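Plinditz Team Manager Guide
Section 4: Setting up your roster, scrims and match lobbies

Written by Angus Buchanan for team managers, coaches and any captain who ended up doing both jobs.

You've made your account, your organization page has a logo on it, and your players keep asking when they get to play something. Great! This is the fun part. By the end of this section you'll have a roster the league will accept, a practice calendar your players will look at, and a lobby you can open on match night without a knot in your stomach.

Before you start

You'll need:

- a Plinditz account with the Manager or Owner role (coaches can do everything here except lock the roster)
- the in-game ID of every player, copied from their profile page and not typed from memory
- your division code, which the league emails to you after registration
- a voice server of any kind, as long as you can paste a link to it

Note: If you manage two teams under one organization, say a main squad and an academy squad, do all of 4.1 for one team before you touch the other. The team switcher sits in the top left and it is very easy to add your new midlaner to the wrong side.

4.1 Building the roster

1. Open Teams, then choose your team and click Roster.

2. Click Add player and paste the in-game ID. Plinditz fetches the display name and region. If the name that comes back is not the one you expected, stop and ask the player. Lots of people have an old account lying around.

3. Pick a role from the list. Roles are for your own planning and for the public team page, and you can swap them whenever you like, even in the middle of a series.

4. Repeat until your starting lineup is full. The slots turn green one at a time, and yes, it's satisfying.

5. Add your stand-ins under Reserves. The Delton division allows 2 reserves per team. Other divisions set their own limit, shown beside the heading.

6. Click Send invitations. Each player gets a message in the client and has to accept it there. Until they do, their slot shows a clock.

7. When every clock is gone, click Lock roster.

Caution: Locking is final until the next transfer window. For the current season that window opens in May. You can still move people between the starting lineup and Reserves after the lock, but you can't add anyone new.

Under-18 players: a parent or guardian has to fill in the consent form before the invitation can be accepted. The form link is in the same message. Get this moving early, the forms are checked by a real person and there's a queue at the start of every season.

4.2 Stand-ins on short notice

Sooner or later someone's internet goes out while everyone else is sitting in voice chat. You have a couple of choices.

To use a reserve:

1. Open the match page and click Lineup.

2. Drag the reserve onto the missing player's slot.

3. Click Confirm lineup. The other captain sees the change straight away and doesn't need to approve it.

To use a player who isn't on your roster:

1. Open the match page and click Request emergency stand-in.

2. Paste the player's in-game ID.

3. Write a short reason. "Power outage at our support's house" is plenty.

4. Wait for the other captain to accept. If they haven't answered after 10 minutes, the request goes to the admin on duty.

Note: An emergency stand-in can't have played for another team in your division this season. Plinditz checks this when you paste the ID, so you'll know right away.

A quick word of encouragement to new managers: ask the other captain in chat before sending the request. Most of them have been in your shoes, and a friendly message gets a faster answer than the button does.

4.3 The practice calendar

I love this bit of the software. If your team has been organizing scrims through a long chain of chat messages, you're about to get a whole chunk of your evening back.

1. Open Calendar and click Team availability.

2. Ask each player to paint the hours they can play. They can do it on a phone. Every player sees the grid in their own time zone, so your offlaner in Perth and your carry in Brisbane don't have to do any arithmetic.

3. Switch to Overlap view. Hours when the full lineup is free are shown in solid colour, and hours when you're short one player are striped.

4. Click a solid block and choose Post as scrim.

5. Set the format, the server region and the skill range you'd like to face.

6. Click Post. Your block now shows up on the scrim board for every team in that range.

When another team takes your block, both calendars update and both rosters get a reminder. The reminder goes out an hour ahead unless you change it in Notifications.

Tip: Start with a narrow skill range. You can widen it later if the board is quiet. A close loss to a team a little better than you gives your coach much more to work with than a stomp in either direction.
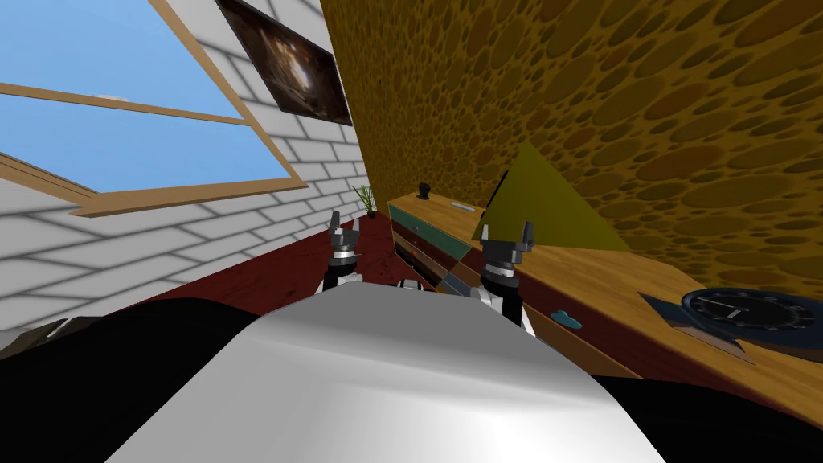
Figure 4.1. Tilted view with wooden counter and white brick wall.

Cancelling a scrim

Open the block, click Cancel and pick a reason. Cancelling is free up to the reminder. After the reminder it counts as a late cancellation and shows on your team page for the rest of the season. After 4 late cancellations your team can't post to the board, though you can still accept blocks that other teams have posted.

If both captains agree to move the time, use Reschedule instead. It keeps the same opponent and doesn't count against anyone.

4.4 Opening a match lobby

League matches use a lobby that Plinditz creates for you inside the game. Please don't make your own. The result won't be recorded and you'll have to play again.

1. Go to the match page. The Open lobby button appears half an hour before the scheduled start.

2. The home captain clicks Open lobby. If you're not sure which side is home, it's the team listed on the left.

3. Wait for the lobby name and password to appear. Copy them with the copy icon. The passwords mix upper and lower case and somebody will get it wrong if you read it aloud.

4. Share the password in your team's voice channel. Don't post it anywhere public.

5. Have your players join and take their slots. Names go green on the match page as Plinditz matches them to the roster.

6. Seat your coach in the coach slot before the draft begins. A coach who joins later will be placed with the spectators.

7. Both captains type ready in lobby chat. The draft starts by itself.

Caution: A name that stays red means the player is on an account that isn't on the roster. Don't start with a red name on either side! Ask the player to log out and come back on the right account. Playing a game with an unlisted account is a forfeit for that game, even when everyone in the lobby knew who it was.

Pauses

Each team gets one tactical pause per game. Technical pauses aren't limited in number, but say in chat what has gone wrong when you call one. Never unpause before the other captain has typed go.

Disconnects before first blood

If a player drops in the opening minutes and no kill has been scored, either captain can ask for a remake. Click Remake on the match page, have the other captain confirm, and go back to step 2. The draft stays the same.

4.5 Reporting the result

Most of the time you don't have to do a thing. Plinditz reads the result as soon as the game ends and fills in the score. Check it anyway.

If the score is missing:

1. Refresh the match page. Give it a few minutes on a busy night.

2. Click Enter result and paste the match ID from the end screen.

3. Ask the other captain to click Confirm.

If the score is wrong, click Dispute and attach the end screen from each game. Disputes have to be in before noon the next day.

4.6 Reviewing replays with Tokar

Tokar is the replay add-on, and it comes free with every league team. Please use it. Teams who sit down together over one game a week get better at a pace that surprises them.

1. On the match page, click Replays, then Open in Tokar.

2. Choose a game. Loading takes a little while the first time.

3. Press B at any moment to drop a bookmark. Give it a short name you'll recognize later, such as "smoke at 2nd tower" or "why are we here".

4. Click Share with roster. Your players see the same bookmarks and can add comments underneath.

5. To watch together, click Group session. Whoever started the session controls the playback. Click the crown beside another name to hand it over.

Group sessions hold up to 41 people, so there's plenty of room for the academy squad to listen in. The Sutherland teams run theirs that way, with the younger players typing questions into the side panel and the coach going through them at the end. It works beautifully.

Note: Bookmarks are private to your team by default. If you want to send one to a friend outside the roster, open it and change Visibility to Link. Your comments travel with it, so give them a read first.

Drawing on the map: hold Shift and drag. Each person gets their own colour. Drawings fade when playback moves on, and there's a Keep drawing box in the tool menu if you'd like one to stay.

4.7 Common snags

The invitation never arrived.
Check that the player has the client open and isn't set to Invisible. Cancel the invitation and send it again.

The Open lobby button is greyed out.
Your lineup hasn't been confirmed. Open Lineup and click Confirm lineup, even if nothing has changed since last week.

A player's region is wrong.
Regions come from the game account. Change it there, then click Refresh beside the player's name. It can take until the next morning to show up.

The availability grid is blank for one person.
They've painted a different week. Ask them to check the arrows at the top of the grid.

Tokar says the replay has expired.
The game keeps replays for a limited time. Download the ones you care about from the Replays tab on match night, and you can open them from your own drive with File, Open.

Section 5 covers public team pages, sponsor logos and streaming permissions.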